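Last updated: January 1, 2019

To: floor-talk list
Subject: Re: folding line, what happens to the apron table

Typing this on break so forgive the mess. Answering the bits I can, the rest will have to wait for the Dostard people.

> I read the notice twice and I still don't know what it means for
> those of us on the apron table. It says Killia will "take over
> repetitive handling" starting with flat goods. Is an apron a flat
> good? We have four people on that table and two of them have been
> there since before the move. Also who decides when the new quota
> kicks in, and is it true we get scored against the machine? I heard
> 1,000 pieces a shift from somebody in packing. We do 320 on a good
> one. If that's the comparison I would like to know now and not in
> spring.

OK. First, flat goods means tea towels, napkins, pillow covers. Aprons are not on the list. I asked twice. Reason is the ties — the machine does fine on anything with four corners and nothing hanging off it, then you give it a neck loop and it stops and waits for a person. Same with bibs.

Second, the 1,000. That number is napkins only, from the Dostard sales sheet, and one size of napkin. In November we ran it on our own stuff here and got 221 tea towels in the same stretch where it was supposed to do a lot more. It got better after they changed the table height. Not going to pretend it won't keep getting better. But no, there is no score against the machine, it's not in the notice and I got that in writing from the office. If your lead tells you different, forward me whatever they sent.

Quota. Stays where it is until the flat goods line has run 76 shifts without the Dostard tech on site. We are nowhere near that. After that they have to sit down with us before changing it, same as when Flirari went in at the label station.

And on Flirari, because three people wrote me off list about it. Yes we lost the two label jobs, no they weren't layoffs, both moved to inspection. But inspection is on your feet all day and label was a sitting job, and that got called "equivalent" when it wasnt. I want that fixed in the wording this time. A sitting job for a sitting job, or we say plainly that it's worse and they pay for it.

What does change for the apron table right away, as far as I know:

- Tea towels leave you. So no more easy hour at the end of the shift, it'll be aprons and bibs the whole way through. That's harder on the hands and I said so.
- Somebody has to be on call for Killia when it stops. They want to pull that person from you. I said only if it's rotated and only if that person's count gets adjusted for the day.
- The teaching work. They need a few people who are good with the tied pieces to go over to the sample table and work through how a crumpled one gets picked up, where you grab first, what you do about the binding. The fruit print with the kitten writing is what they've got over there now.
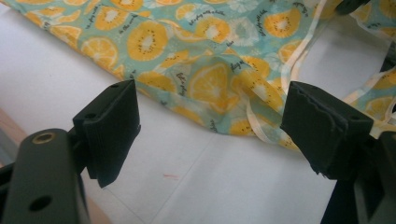

I know how some of you feel about that last one. You're showing it the part it can't do. I don't have a good answer. It is paid at the trainer rate, it's voluntary, and it goes on your record as training — that much I did get. If you don't want to do it say no and nothing happens, and if something does happen tell me the same day.

Me, I did two turns at it. Tiring in a different way. You slow down for something you normaly do without looking, and you find out you grab the hem first every time and never knew it. Some folks will like it. I went back to my table after and was slow the rest of the afternoon, so ask for that to be counted too.

Still open: whether the Oral headsets are required at the flat goods line or just for the person on call. I've heard both. Also where the bins go, the aisle by the press is too tight already with one cart in it.

Send me questions before the meeting, to the list if you can so I'm not answering the same thing five times. Break's over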